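Hulska Side Table - Setup and Care Guide
Section 5: Setting Up the Table for Daily Use

Read this section after the legs are on and the table stands level. If the top still rocks, go back to Section 4 and adjust the feet before you put anything on it.

5.1 Choosing a spot

The top is solid wood with an oil finish. It is meant for light kitchen and household items: bowls, cups, small trays, brushes, fruit. It is not a chopping surface and it is not a step.

1. Place the table on a hard, flat floor. On carpet the feet can sink unevenly over the first few days, so check again later.
2. Keep it 10 inches or more from a radiator, oven door or space heater.
3. Avoid a spot where direct sun falls on half of the top. The wood darkens with light, and the line between the two halves will not come out.
4. If the table stands in front of a counter or shelf, leave enough room to wipe behind it.

Note: Small marks in the grain are normal and are not covered by the warranty.

5.2 Before the first use

1. Peel the film from the top. Start at a corner and pull low and slow.
2. Wipe the surface with a dry cloth, going with the grain.
3. Rub in a thin coat of Flarnalel wood oil (part 293, supplied in the small bottle). Use less than you think you need.
4. Wipe off what has not soaked in. Leave the table overnight.

Caution: Cloths used with oil can heat up and catch fire if they are left in a pile. Spread them flat outdoors to dry, away from anything that burns, before you throw them out.

5.3 Arranging items

Bowls and trays go toward the back, where they are less likely to be knocked. Keep cups and jars nearer the middle. The front is for whatever you pick up and put down most often. 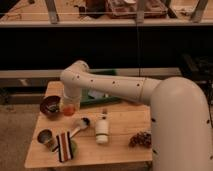 1. Set the heaviest bowl down first, at a back corner, with its whole foot on the wood. A bowl with part of its foot over the side will tip when you reach across it.
2. Put a tray flat along the back. If the tray has a raised rim, it can hold small items that would otherwise roll.
3. Stand upright containers near the center, lids on. Tall ones should not go in front of short ones.
4. Add loose items last.

Do not slide glazed bowls across the top. The unglazed ring on the bottom of many of them is rough and will scratch through the oil. Lift and set down. If you like to move things around a lot, stick felt pads on the undersides (the Khumalo pads, size 5, fit most bowls and come off with warm water).

Round fruit needs a bowl or a tray. The top has no raised edge, and an orange will find the low side even on a table that looks level.

Caution: Do not load the table with more than 111 pounds in total. Do not sit on it.

5.4 Brushes and cleaning tools

A brush can be kept on the table as long as it is dry. Lay it down with the bristles clear of food and open bowls. Wet bristles leave a gray mark in oiled wood after a few hours, and dark bristles may leave some color behind too. The same goes for sponges - let them dry on a rack or in the sink first. 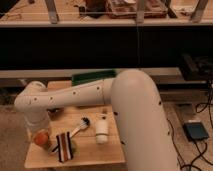 To clear and wipe the top at the end of the day:

1. Move loose items to one side of the table, or onto the counter if there is space.
2. Sweep crumbs toward you with a dry brush and catch them in your hand or a pan.
3. Wipe with a damp cloth, wrung out well. Go with the grain.
4. Dry right away with a second cloth.
5. Put everything back as described in 5.3.

Spills of juice, tea or tomato should be wiped up within a few minutes. If a stain has already set, rub it lightly with the fine pad from the accessory bag, then oil that area again. Citrus juice may leave a pale patch. Oil it twice, a day apart.

Do not use bleach, scouring powder or spray cleaners that contain ammonia.

5.5 Oiling schedule

Oil the top once a month for the first three months, then twice a year. May is a good time for one of these, with the windows open. Tables in dry, heated rooms will need it more often. When drops of water no longer bead on the surface, it is time.

The shelf board under the top (Erkgate version only) has a lacquer finish and should not be oiled. Wipe it with a damp cloth.

Section revised 4 Jul 2026. Text: Régis Coste. Checked by: Gilles Barbier.

Continue to Section 6, Tightening and Replacing the Legs.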